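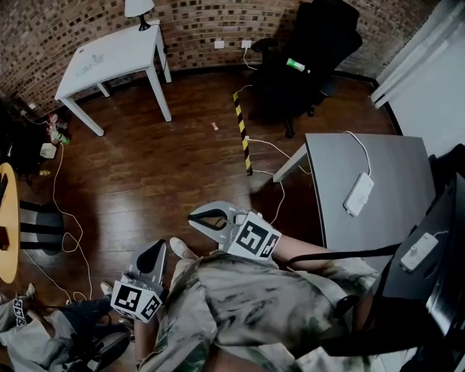
4.2 Loose items and the claim of the tidy room

Figure 3. A room with a dark wood floor and a curved brick wall. A striped post lies on the floor, with a white power cable looping from near it towards the desk.

Much of the advice on keeping small workrooms in order rests on a single idea, that a room is untidy when it holds too much. We doubt this. The survey carried out in Tatedton set out to test it, and the rooms we visited gave it little support. Several of the fullest rooms were rated as tidy by the people who used them, and by our raters as well. Several of the emptiest were not.

The room in Figure 3 is a fair case. Its furniture is modest: a square white side table with a lamp, a black office chair against the wall, a dark grey desk. By the count-based scale used in the Langlois handbook, a room furnished like this should score well, and it did. Our raters disagreed with the scale. On a range from 1 to 5, where 5 meant "nothing out of place", none of the four gave it more than 3. When asked what had lowered the score, they spoke of the floor and hardly mentioned the furniture.

It is easy to see why. The yellow-and-black post lies across open floor, where the eye meets it at once. A small pale scrap lies near the middle of the room and shows up strongly against the dark reddish-brown planks. Neither takes up much space. The Langlois scale gives the scrap no weight at all, being below its minimum size, and treats the post as one item, equal to a lamp. We can find no argument in the handbook for either choice, and the authors do not seem to have asked anyone who has to sweep such a floor.

Cables are a harder matter. Two kinds can be told apart in this room. A thin white cable drops from one of the wall outlets to the floor, and a thicker case could be made for leaving it alone: it follows the wall, and the raters passed over it. The power cable near the striped post crosses ground where somebody might walk. Three raters named it. Earlier work has tended to lump all cables together as "visual noise", a phrase we would be glad to see dropped. A cable that runs down a wall and one that loops over the floor raise different questions, and the second is partly a question of safety, whatever it does to the look of the place.

We are less sure what to make of objects resting on seats. The green-and-white cylindrical object on the office chair, which resembles a small bottle, was coded as "misplaced" by two raters and as "in use" by the other two. The coding sheet allowed no third answer. This is a fault in our own method. A chair pushed up against a wall may serve as a shelf for weeks, and whether that counts as mess depends on who is asked. The Provia checklist avoids the trouble by marking every object on a seat as misplaced, a tidy rule for the person filling in the form and of doubtful use to anyone else.

Surface marks raised a similar problem. The top of the side table carries scattered grey smudges. Under the Oltska rules these belong to cleaning and must be left out of any tidiness score. Our raters were told to follow that rule, and we suspect that they did not. One wrote "table needs a wipe" in the margin beside a score of 2. The line between clean and tidy is clear enough on paper, but we saw little sign that people keep to it when looking at a room, and scores that claim to measure one without the other should be read with care.

None of this shows that the number of objects has no effect. Our sample was small, with 29 rooms in all, and no room was rated both before and after being put in order. Until that is done, the common claim that removing furniture makes a room tidier must rest on the word of those who make it. What the present ratings do suggest is narrower. In rooms with little furniture, a few loose things on the floor seem to count for more than the standard scales allow. Section 4.3 takes up the fuller rooms, where the raters agreed with one another far less often.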